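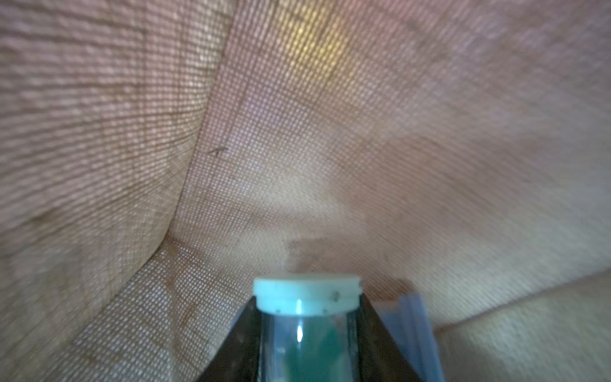 From: Ramiro Lorente
To: home-dyers list
Subject: Re: [home-dyers] greens going gray on silk/cotton mesh??

Rodel, everybody,

Quick one before I have to leave, sorry for the mess. Read your message twice, I think you have two separate problems and you're treating them as one.

Rodel Cabrera wrote:
> Hi all. I've been trying to get a deep bottle green on a silk/cotton
> mesh for a set of scarves and it keeps coming out gray-green, like
> pond water. Same recipe on plain cotton was fine. I'm overdyeing a
> weld yellow with indigo. Tap water, alum mordant, 2 dips in the blue.
> Second thing, the green shifts AGAIN after I wash it, goes duller
> and sort of brown at the hems. The Carhuamaca workshop notes say
> to rinse until clear and that's what I did. Is it the water? The
> alum? I have 11 scarves promised for October and exactly one I
> would show to anybody.
> Also does anyone still have the old Prumow mordant chart, the link
> on the group page is dead.
> Rodel

OK. The gray first.

How yellow is the yellow? Everybody underdoes it. You want it so bright it looks wrong, like school bus, before it goes anywhere near the blue. Mesh has hardly any thread in it so whatever you're seeing is half yellow and half whatever's behind it. Hold it against white paper, not against your hand or the table. If it looks nice and soft and lemony at that stage it's too weak and you'll get your pond water every time.

Silk and cotton take alum differently too. On cotton I do a tannin bath first, then the alum, then a night to sit. On silk I skip the tannin. On a blend – I've gone back and forth. Currently I do a weak tannin, pale one, gallnut not the brown stuff, becuase a brown tannin will gray your yellow before you even start. What did you use? You didn't say. If it was tea that's your answer right there.

The indigo. Two dips is probably fine but how long? Short dips, and let it air properly in between, all the way open, no folds. Mesh sticks to itself when it's wet and you get places where no air gets in. I hang mine from two clips and blow on it like an idiot. A few minutes at least. And the vat shouldn't be hot for silk, warm to the hand.

Also your vat is alkaline and weld doesn't mind that so much but silk does. Get it out of there and into a rinse with a splash of vinegar at the end. Not in the middle. I did it in the middle once, lost 4 pieces.

Now the brown hems. Different thing. I'd bet on iron, or on the soap. Questions:

What pot? Anything with a chip in the enamel, throw it out or use it for flowers. I had one with a chip the size of a lentil and every hem that settled on the bottom went dirty. Took me most of a winter to work out.

What soap? The Flinell flakes everybody used to recommend are not the same as they were, the new bag says neutral and mine tested nowhere near it. I use Mikent liquid now, tiny bit, costs more. Someone on here hates it, I forget why.

Hems are double thickness so they hold more of everything, loose indigo, alum, soap. "Rinse until clear" is not long enough for a rolled hem. Leave them in a bucket overnight, change the water, again in the morning. Squeeze, don't wring, or the mesh goes out of square and you'll never iron it back.

As for tap water, do one small piece in bottled and one in tap, same pot, same day. Then you'll know. Mine is hard as nails and weld actually likes it, gets a bit of chalk and goes brighter. So I wouldn't blame the water first.

What I'd do with the bad ones – don't strip them. Dry them, back into a strong weld bath at 40 degrees (Celsius) for an hour or so, go slow. It brings back a lot more than you'd expect if the blue is sound. Try the ugliest one. If it's really brown all over then call it olive and sell it as olive, people like olive.

Prumow chart, I have it on paper, the spiral bound one with the coffee ring. Will scan it tonight if the scanner is speaking to me. The silk page is good, the cotton page has a mistake in the alum column, the last row should be by weight of dry fiber and it says wet. I wrote it in pencil on mine so you'll see it.

Let me know about the tannin. And the pot!! Have to run

Ramiro

PS whoever asked about madder last month, I didnt forget, still looking for my notes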